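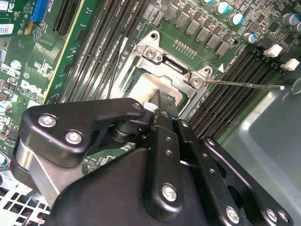 3.2 Opening the workstations and handling the processors

Most of the workstations that reached the Pemdale workshop had spent their working lives under desks, and it seemed only fair to look after their parts with some patience. We had 30 machines set aside for the study, and 17 of them were opened in the first round, which closed on 14th December. The rest waited on the shelves at Nuvstead until January, when there was more room on the benches and, we will admit, a better supply of clean cloths.

The processor is the part that asks for the most care. It is small, it still has a good deal of use left in it, and the socket that holds it is far easier to spoil than the chip itself. In a socket of the LGA type the contacts belong to the board, so a moment of clumsiness can bend a contact and leave a perfectly sound motherboard good for very little. For that reason we recorded the state of the socket and the state of the chip on separate lines of the Raudsepp sheet, a habit we would warmly recommend to anyone starting out on similar work.

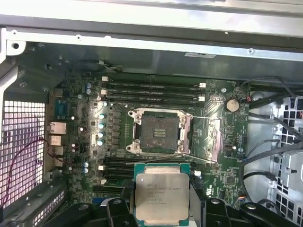

Figure 4. An Intel Xeon processor above the open case, with the load plate of the socket lifted.

The order of work was always the same. The lever was released first, then the load plate was raised, and only after that was the chip touched, and then only by its edges. Putting a processor back followed the same path in reverse – chip, plate, lever – with a short pause to check that it was sitting level before any pressure was put on it. We tried at first to save time by skipping that pause, and were sorry for it. 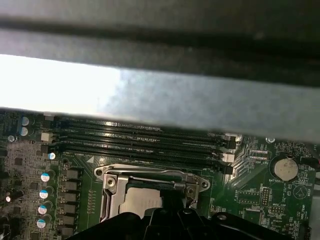
Space inside the case matters more than we had expected when we planned the trial at Pedberg. Memory slots crowd the socket closely, and the metalwork of the case limits the angles from which the plate can be reached comfortably. We therefore allowed 200 seconds for each socket, and let the slower ones run over without any penalty in the scores.

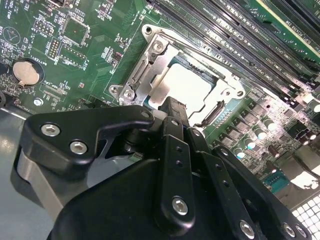 Figure 5. Processor in the open socket, with its retention frame and latch arm.

Old thermal paste was noted wherever we found it, and wiped away before a chip went into its tray. The trays were then labeled and passed along for the tests described in Section 3.3.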